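Facilities Request 1,113: Wall Finish, Lustov Building
Status: Closed
Opened: Jun 22, 2020
Category: Interior surfaces

Reported issue
The tenant of the Lill suite reported uneven color on a painted surface and asked whether a second coat was required. The tenant stated that the paint looked bluish from one side of the room and nearly white from the other. A mark was also mentioned.

Initial review
The paint record for the suite lists a single product, Nelo interior matte, applied throughout by Pleltport Maintenance. No change of batch is recorded. The surface is a plain, pale gray-white. It reads slightly cooler toward the upper left and a little warmer toward the upper right, where there is also a tiny, faint dark speck.
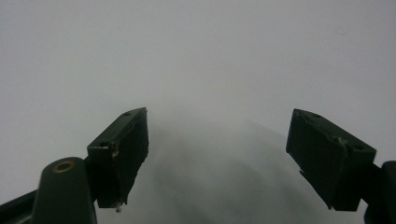 Assessment
The shift in tone is gradual and has no edge or lap line. It is attributed to mixed light in the suite. The speck is classed as a minor surface mark and does not meet the threshold for repainting.

Action taken
1. Tenant advised to view the finish with the room lights off before requesting further work.
2. Spot cleaning with a soft, damp cloth approved. Abrasive pads are not to be used on matte finishes.
3. Touch-up paint reserved under stock line 105.

Resolution
Tenant accepted the assessment. No second coat was ordered. Any further request concerning this finish should quote the number above.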